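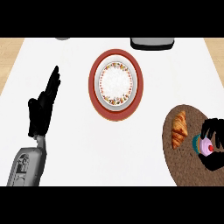 Minutes of the equipment planning meeting
Dreltolville, January 2026

Chair and minutes: Ehsan Rahimi
Present: kitchen group, simulation group, purchasing
Apologies: the Leltholm office (they sent written comments, see item 4)

1. Minutes of the last meeting

Accepted with one correction. The offer from Zitley covers two hands and the wrist adapters, and the cables are ordered separately. Purchasing will correct the table.

2. Status of the simulated table task

The simulation group showed stills of the pastry task. In the one at the head of these minutes the right hand holds the cupcake at the side of the croissant, and the plate in the middle of the table is still empty. The left arm is in view but it is not holding anything. The group explained that the task is to bring the pastry to the plate, and that they want 1000 simulated trials before we pay for any hardware.

The kitchen group asked if the frosting is soft in the simulation. It is not, all food is modeled as rigid. It was agreed that this must be written clearly in the request for money, so that the readers do not expect too much from the results.

There was a longer discussion about whether we need two arms. Purchasing noted that a single arm would leave enough in the budget for a second table. The simulation group prefers two arms, as the later tasks (opening a container, turning a plate) need both hands. No vote was taken. The group will write one page with the tasks which are possible with one arm only.

3. Hands and fingers

Two suppliers are compared, Zitley and Ahmadpour. Both offer a hand with separate fingers. Ahmadpour offers also a simple two-finger gripper at a lower price, and purchasing asked why this is not enough for a cupcake. The answer was that it may be enough for the cupcake, but the kitchen group wants to use the same hand for cups and for cutlery.

A second still was discussed under this item. Both hands are open in it, and the right one covers part of the pink-topped pastry on the woven mat. Several members were worried about this – if the real camera has the same view from above, the hand will hide the object at the moment when we most need to see it. A camera on the wrist was proposed. It is not in the present budget and the price must be asked from both suppliers.
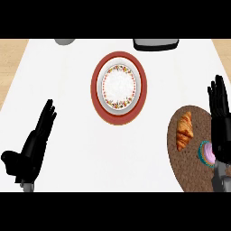
4. Comments from Leltholm

Leltholm asks that all equipment on the list has a spare parts price for 50 months. Ahmadpour has given this already, Zitley has not. They also remind us that the room planned for the cell is in the building from 1957 and the floor should be checked before a heavy base is ordered. Ehsan Rahimi will ask the building office.

5. Small purchases

Approved: paper cupcake wrappers (100 pieces), plates and placemats for the real table. The kitchen group would like the plates to have a floral border like in the simulation, but plain ones are accepted if the delivery is late. Model food was not approved yet – two members prefer to begin with real croissants and the cost of both must be compared.

6. Actions

Simulation group: one page on tasks with one arm; text about rigid food for the request.
Purchasing: corrected table; spare parts price from Zitley; wrist camera price from both suppliers.
Kitchen group: cost of model food and of real pastry.
Ehsan Rahimi: floor check.

7. Next meeting

To be fixed when the prices have arrived. The order should be placed in time for delivery before August.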